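Keeping the bilge dry and the galley usable on a small sailboat

Most of the water in the bilge of a small boat comes from a few ordinary places. Dry the bilge with a sponge, lay down paper towels overnight, and look for the wet one in the morning. Start with the stuffing box, then the hose clamps, then the deck fittings over the lockers.

Test the float switch by lifting it with a stick. If the pump hums and moves no water, clear the strainer first. Pour in a bucket of fresh water with a little dish soap every month and pump it into a container for disposal on shore.

In the galley, put non-skid matting under plates and wrap glass jars in old socks. Store cans low and on the centerline. Write the contents on the lid in marker, as paper labels come off in damp lockers.
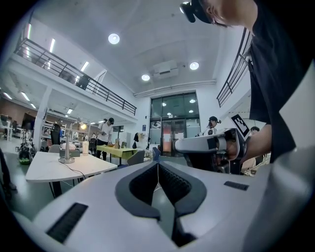 2 min read

Wooden plugs should be tied next to each through-hull with light line. Replace any that have split. Work the seacocks open and closed before each trip and grease the stiff ones at the next haulout.

Keep the handheld radio on its charger and take it off once it shows 80 percent.

Marcela Hrnčiar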